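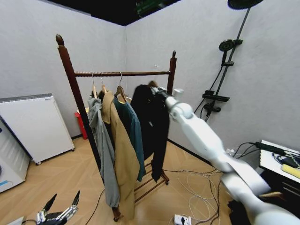 Support > Teaching by remote control > Hanging clothes

Hanging Clothes by Remote Control: Questions from New Operators

By Retno Rondonuwu | 11 Sep 2019

Do I need to know how to program?

No. You move the hand controls and the arms follow. The software saves the arm positions and the camera view together, and that recording is what the robot learns from.

Where should the gripper hold the hanger?

At the top, near the hook. If you pinch the cloth, the garment slides and the hanger turns under it.

What do I do with the other arm?

Park it low with the gripper open – you may want it later to steady a long sleeve or a coat.

How many recordings does one task take?

We ask for 60 good ones before the first training run. Lorketti, our coat and jacket set, has about 1000 now, but it was built up by several operators.

I missed the bar. Should I start over?

Not if you can fix it. Back off slowly, line up the hook and try again. Recoveries are useful. Start over only if the garment ends up on the floor.

Can I use the same clothes every time?

Change them every five recordings. Mix long and short, light and dark. Dark clothes are harder to see on the headset, so go slower with those.

How long is a session?

Up to seven recordings, then a break. Tired operators jerk the controls and it shows in the data.

Who do I ask about a stuck controller?

Aiman Wibisono or Finn Eichhorn at the Stemora help desk.

14 shares | 3 comments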